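Open Day at Pemside, 15th April

Finally getting these up. Long day, feet hurt, phone died twice. Thanks to everyone who came out and to Afroza Thambiah who ran the demo tables start to finish and barely sat down. Didn't shoot everything, sorry if your table got missed. Full set is on the shared drive, ask Fathima for the link.

Quick rundown for people who weren't there. Doors at ten, coffee gone by ten thirty. Five stations, one per table or desk, sign up sheet at the front. 51 names on the sheet by noon, way more than last April. You got a short talk, then hands on, then out the back way so the next group could come in. Worked OK most of the time. Bit of a jam by the stairs after lunch.

First up was the talk. Fathima Sikder did the history bit, how Eltov went from one bench in a garage to the space at Pemside. Slides froze on the second one, she just kept talking. Good questions from the high school group, especialy the kid who wanted to know what happens when it drops an egg. (We didn't have eggs. Next year.)

Station one, sorting. Blocks into trays, then trays back to blocks. The little kids stayed here forever and we had to bribe them on to the next one with stickers.

Station two, the Doãn arm. Slow but steady. Stacked cups, knocked over cups, stacked cups again. Biggest cheer of the morning. Whoever left a jacket on the chair here, it's at the front desk.

Station three, the desk. Hand-held gripper, visitors do the job themselves and the recording gets used for training later. Everyday stuff, pick up, put down, tidy. Harder than it looks, most people grab too fast the first time. Afroza's tip was to stop, line up the pads, then close. Longest line of the day, we went to eight minutes a turn and still ran over.
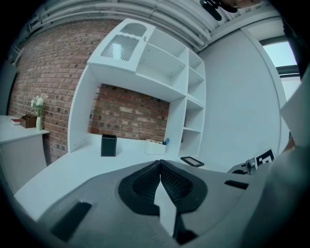 The running total for desk recordings is now 974, counting the ones from the open day. Afroza still has to go thru them and toss the bad ones so dont quote me on that number yet.

Station four, ask an engineer. No pictures, everybody was talking with their mouth full.

Station five, the Stodstead people with their cart. Drove up and down the hallway, stopped for feet, stopped for a dropped glove, did not stop for the trash can. They took it well.

Lost and found: the jacket, one kid's water bottle, a pair of reading glasses. If you took pictures send them to Fathima and she'll add them to the drive. Names under the group shots still to come, email me if I get yours wrong.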